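Laboratory Notebook, Flexible Packaging Bench, Otach
September 2018
Entry by D. Koller; read by Z. Kazlauskienė
Sheet 3322

Subject: top seals on snack pouches, continued from February.

The Lamont lot was opened for visual inspection. Four pouches were set aside before testing, two of them for scuffed print near the top edge. The remainder were conditioned overnight in the Kiso cabinet.

Burst readings are entered in the Zesonura log and are not repeated on this sheet. Colleagues are asked to record the position of each failure (left, middle or right of the seal) as well as the pressure. Several February entries lack this and cannot be used.

Crumpled packs should be kept apart from flat ones. A crimped seal with a twisted end is to be entered as "distorted end," whatever the condition of the film below it. Glossy film makes fine creases hard to judge under the overhead lamps; please use the side lamp and allow up to 5 minutes per pack.

Open item: Z.K. to confirm the wording for zigzag seals.
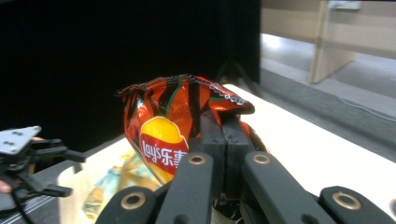
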